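Last updated in June

The Sorting

Kiri Bolger had done 70 runs by smoko and her shoulders ached. The handles in her fists weighed almost nothing, but she had to hold them up the whole time, and the arms on the table copied everything, including the tremble.

"You're snatching," said Dagný Skov. "It'll learn to snatch."

"It'll learn to get paid by the hour."

Dagný wrote something down. Leltard wanted 3,039 good runs before the model went to Noria, and snatched ones didn't count. They had 2,342.

Kiri shook out her left hand and started again. Orange band, right arm, slow. She thought of her nan sorting buttons into jam tins, the same colour each time, never looking.

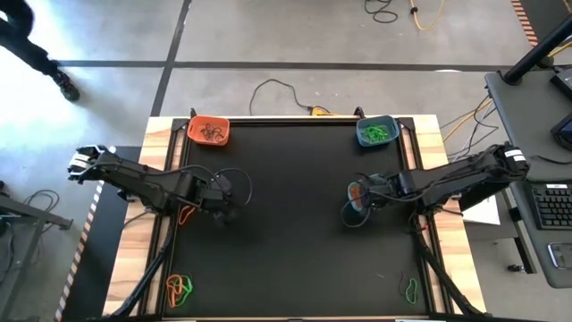

"Better," Dagný said. "Where'd you get that?"

"Get what?"

"You waited before you closed."

Kiri hadn't noticed. She wondered if the arms would keep the wait after she'd gone back to the bakery.

"Again?" she said.

"Again."

6 comments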